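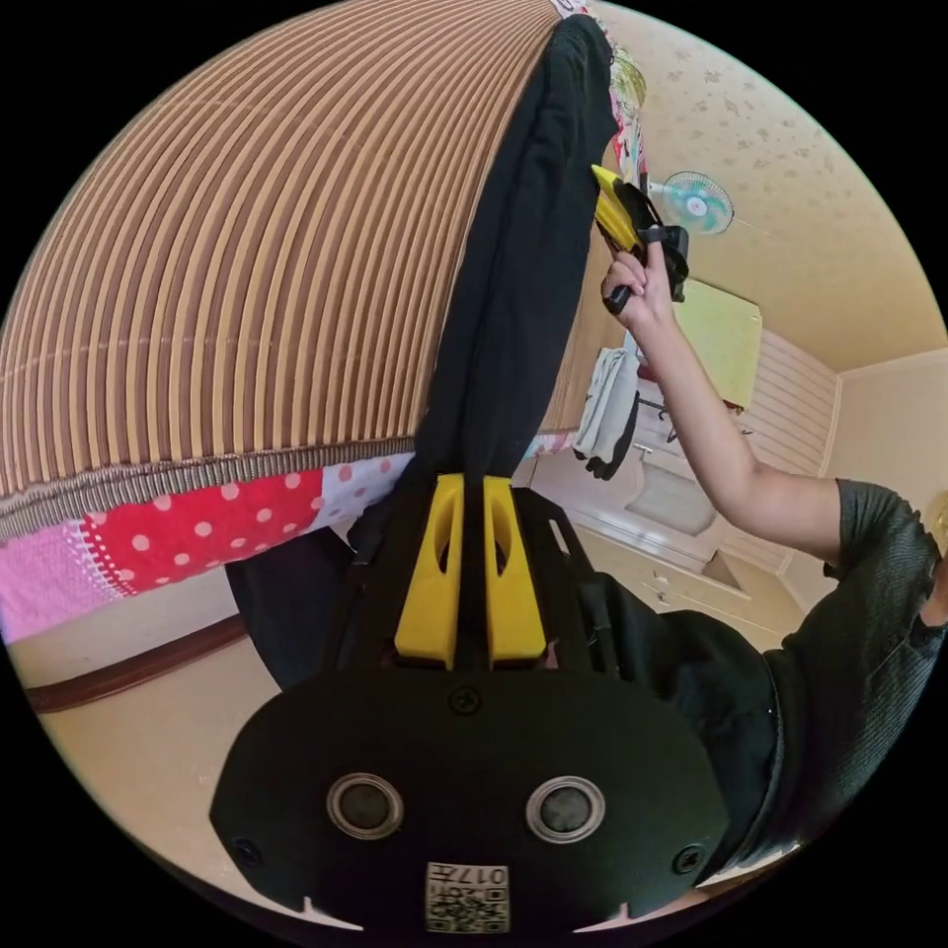

이불장을 여는 계절

1월의 오후 네 시쯤이면 거실 안쪽까지 해가 길게 들어온다. 나는 해마다 이 무렵에 집 안의 천이란 천을 한 번씩 꺼내 본다. 대청소라고 하기엔 느리고, 정리라고 하기엔 딴짓이 많은 일이다. 접어 둔 것을 펼치고, 냄새를 맡아 보고, 이건 언제 샀더라 생각하다가 결국 바닥에 주저앉아 차를 한 잔 마시게 된다.

가장 먼저 손이 가는 건 역시 조각이불이다. 빨간 바탕에 흰 물방울무늬, 분홍 바탕에 잔 점무늬, 그 옆에 옅은 연보라색. 따로 보면 도무지 어울릴 것 같지 않은 천들이 한 장에 모이면 왜 그렇게 다정해 보이는지 모르겠다. 우리 집 이불은 동네 바느질 모임 '위룸(Wirum)'에서 배우며 만든 것인데, 조각을 다 잇는 데만 꼬박 두 해 겨울이 걸렸다. 46조각을 이었고, 그중 두 조각은 방향이 거꾸로다. 뜯어서 고칠까 몇 번이나 망설이다 그냥 덮고 잔 것이 벌써 여러 해가 되었다.

조각이불을 오래 쓰려면 빨래보다 바람이 먼저다. 면 조각마다 줄어드는 정도가 조금씩 달라서 뜨거운 물에 자주 빨면 이음선이 울기 쉽다. 맑은 날 그늘에 널어 앞뒤로 바람을 쐬고, 빨 때는 찬물에 중성세제를 조금만 푼다. 빨간 천이 섞여 있다면 흰 수건 귀퉁이를 적셔 살짝 눌러 보고 물이 배어나는지 먼저 확인하시기를. 나는 이걸 건너뛰었다가 베갯잇 하나를 분홍색으로 만든 적이 있다.

줄무늬 요는 조금 더 손이 간다. 갈색과 황갈색 줄이 나란히 흐르는 두툼한 요를 보면 어릴 적 외가 안방이 떠오른다. 요즘은 보기 힘들어진 줄 알았는데, 침구 가게 '스테세오(Steseo)'에 갔더니 비슷한 것이 아직도 선반 한쪽을 차지하고 있어 반가웠다. 요는 눕혀만 두면 아래쪽에 습기가 고인다. 아침에 일어나면 바로 개지 말고 의자 두 개에 걸쳐 반나절쯤 세워 두는 편이 좋다. 가장자리를 두른 테두리는 제일 먼저 닳는 곳이니 들어 옮길 때 그 부분만 잡아당기지 않도록 한다. 실밥이 풀렸다면 굵은 면실로 몇 땀만 떠 주어도 한참을 더 버틴다.

검은 천은 늘 골칫거리다. 이불이나 요 위에 잠깐 걸쳐 놓기만 해도 온 집안의 보풀을 다 데려온다. 그래도 막상 치우려면 아쉬운 것이, 알록달록한 무늬들 사이에 검은색이 한 줄 내려와 있으면 눈이 쉬어 갈 데가 생긴다. 나는 긴 검은 천을 따로 돌돌 말아 보관한다. 접으면 주름 자국이 허옇게 남아서다.

꽃무늬든 점무늬든 남은 자투리는 버리지 않고 상자에 모은다. 분홍과 초록이 섞인 조각은 언젠가 주머니라도 될 것 같아 특히 못 버린다. 뚜껑이 겨우 닫히는 그 상자를 올해는 반으로 줄여 보겠다고 마음먹었는데, 해가 기울 때까지 꺼낸 조각을 하나하나 만져 보다가 도로 다 넣고 말았다. 저녁에는 바람 쐰 이불을 덮고 평소보다 일찍 누웠다.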